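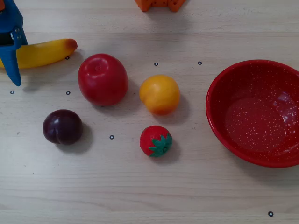

Efe Ekwueme said it was the plum that would give them away, because a real plum has some dust on it and a plastic one never does.

Leokadia Wysocka said the dust was called bloom, and that it wouldn't matter. Hernitz wanted a bowl of fruit for the front window of the Skedeck store. Hernitz would get a bowl of fruit.

"With the fruit next to it," said Efe.

"He'll want it in the bowl by opening."

"Did he say so?"

He hadn't. He had sent a note that said FRUIT, RED BOWL, WELCOMING, and then a second note with the budget, 166 dollars, underlined. Leokadia had been dressing windows long enough to distrust a man who underlined. She had also worked for Nwachukwu, who never wrote anything down and blamed you afterward, and she couldn't have told you which was worse.
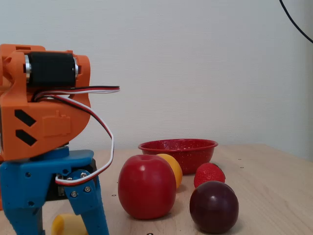 The idea, as far as she could follow it, was that people walking past would see fruit and think of breakfast, and having thought of breakfast would come in and buy a kitchen table. Hernitz had a figure for this. More than 700 people went by every morning, he claimed, and she had asked him who stood out there and counted them, and he had changed the subject to parking.

"I wouldn't buy a table because of an apple," she said.

"You wouldn't buy a table because of a table," said Efe. He picked up the apple and pressed it with his thumb. "My aunt had one like this. My cousin bit it."

"And?"

"He still says it was a pear."

She took it from him and put it back down near the banana. It looked better there. It looked better than it had any right to, which annoyed her.

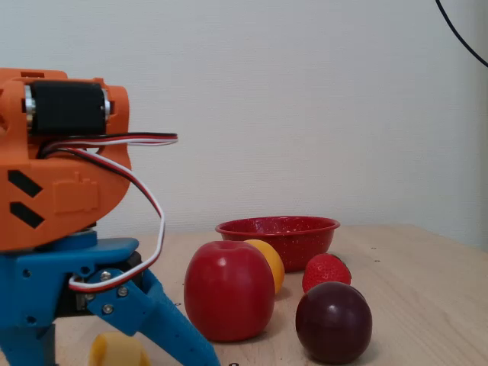
At ten Hernitz called. He had been reading the Jistico catalog again and wondered about lemons. Lemons were fresh. Lemons said morning. Leokadia told him that lemons said cleaning products, and that the budget was gone, and there was a long silence in which she could hear him underlining something.

"Just make it look like somebody lives there," he said at last.

She hung up and considered that. Nobody she knew lived with fruit laid out on a table. Her own kitchen had a bag of onions and a phone bill.

"Bowl or table?" said Efe.

"Leave it," she said. "Somebody just got home. They haven't put it away yet."

"Who?"

"I don't know, Efe. Somebody with no onions." 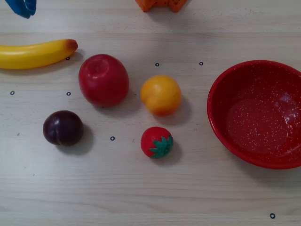 Toy fruit and a red bowl on the table.

14 comments | 31 shares

We use cookies to improve your visit. By continuing to read, you accept our cookie policy.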